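How to Run the Tidy-Up Demonstration at an Open Day

Prepared by Dwynwen Ifans, Visitor Programs, Skestberg

These instructions are for staff who present the hand-held gripper session to visiting groups. The task is a familiar one: picking up snack packaging left in a home and placing it in a basket. Read the page through once before the visit.

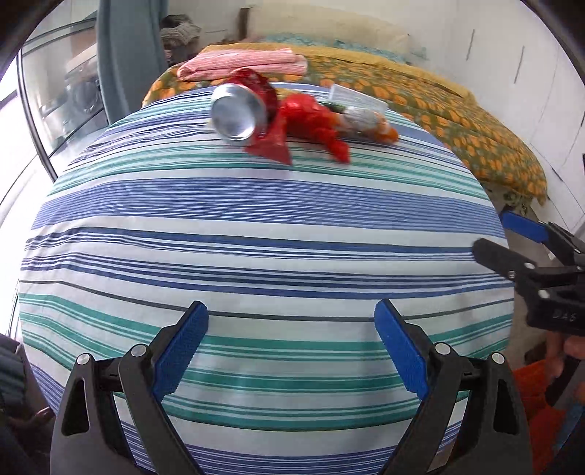
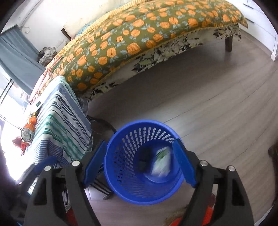
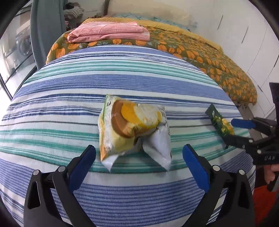 Hand-held grippers at work on the tidy-up task.

Before the Visitors Arrive

1. Confirm the group size with the front office. No more than 24 visitors may attend one session. Larger groups are divided and sent first to the Clavley room.

2. Spread the striped cloth and smooth the worst of the wrinkles. Small folds may remain.

3. Set out the packaging. A suitable selection includes one drink can, several snack wrappers of different sizes, and one clear plastic container. Empty everything beforehand. Crumbs collect on the finger pads and must be brushed out.

4. Place the basket on the floor within reach of both presenters.

5. Open and close each gripper several times. If a finger sticks, exchange the tool and write its number in the Cerno log.

Presenting the Task

6. Begin with the tools still on their stand. State that a person guides the gripper by hand and that recordings of the movement are later used to teach a robot arm.

7. Bring the open fingers over a wrapper and pause before closing them. Visitors standing at the back need this moment to see the gap.

8. Close gently, lift straight up, and carry the item to the basket at an even speed. Open the fingers only when they are over the basket.

9. Ask the second presenter to take a different item. The two tools should not cross.

10. If an item is dropped, leave it for a moment and then pick it up with the gripper. Do not use the free hand. Dropped items are kept in the recordings, and visitors often ask about them.

Visitor Turns

11. Offer each visitor one turn. Children under ten should be accompanied by an adult. Fingers must be kept clear of the linkages.

12. Record each attempt on the tally sheet. Konrad Nowicki collects the sheets at the end of the day. The May open day produced 173 attempts, and the running total for the Wynne project now stands at almost 2000.

Closing the Session

13. Return the tools to the stand and wipe the pads with a dry cloth.

14. Empty the basket into the storage box. Replace any wrapper that has torn.

15. Direct visitors to the exit by the front desk, where feedback cards are available. Questions about these instructions may be addressed to Visitor Programs, extension 3570.

Last revised Feb 17, 2025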